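PRESS RELEASE
Flaltholm, 18/05/2026

Our robot has learned to pick up sticky tape from a few hundred goes, and we're giving the method away

Hello from the Pascu project! I'm Delphine Pennington, I run the manipulation group here in Flaltholm, and I've been itching to send this one out. Today we're publishing Vunlow, a way of teaching a robot arm to pick things up and put them where you want them, using far fewer human demonstrations than we used to need.

Our old training set for a single pick-and-place job had 400 demonstrations in it (my shoulders still remember). With Vunlow we got the same arm working from 273, and it then managed 359 of the 400 placements in our test. I did a small lap of the corridor when that number came through.

The test is deliberately homely. You put a handful of ordinary bits and pieces on a white table, things like an apple, a marker pen and some little wooden blocks, and ask the arm to deal with one of them and leave the rest alone.

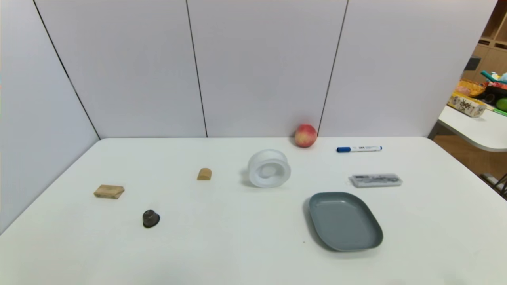

Why tape?

Clear tape is a pain. It's shiny, you can see partly through it, and when it's standing on its edge a clumsy nudge can send it rolling. Haziq Halim, who wrote most of the code, picked it for exactly that reason, and I grumbled for weeks! The trick in Vunlow is that the robot keeps checking the view from its wrist against the wider view of the table, and when the two disagree it slows down and looks again before closing its fingers.

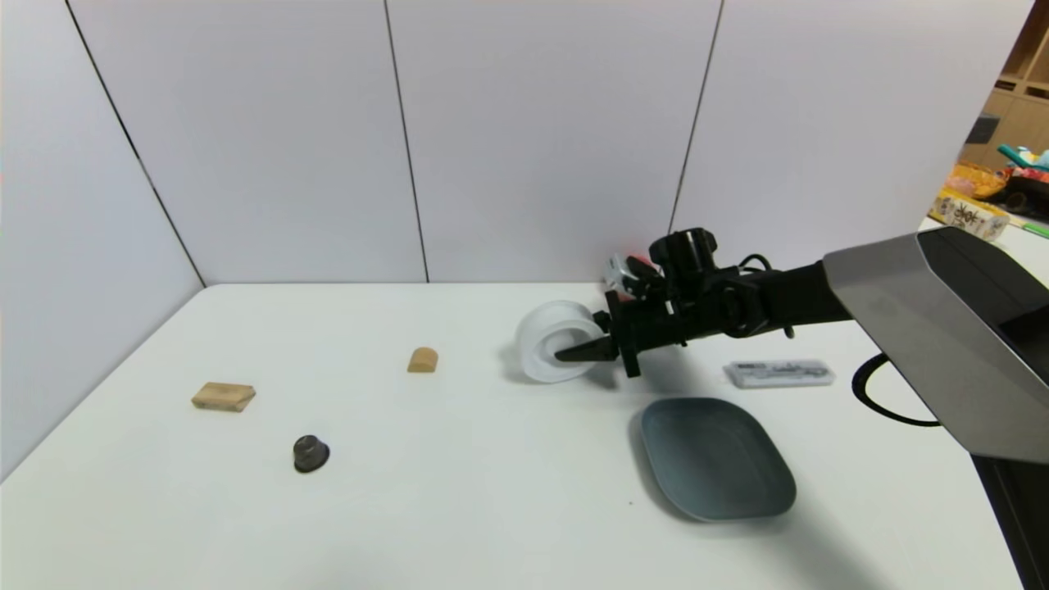 The gripper at the tape roll, with the wooden blocks and the dark grey tray nearby.

Getting hold of the roll is only half the job, mind you. It also has to go into a shallow dish and stay upright, and that's where our older method kept falling down.

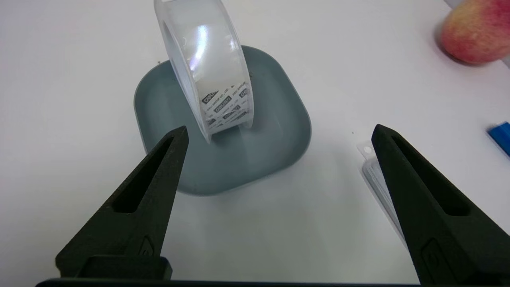 Anika Quintanilla looked after the scoring, and she was strict about it: a roll that tipped over counted as a miss, even if it landed in the right place. I argued, I lost, and the figure we're publishing is hers.

We've plenty left to do. Vunlow still struggles when 2 see-through things sit side by side, and we'll be working on that with our friends at Plarnville until September.

The paper, the code and all 273 demonstrations are free to download from the Pascu project page. For interviews or a visit to the lab, please ask for Hollis Yazzie in our press office.

ENDS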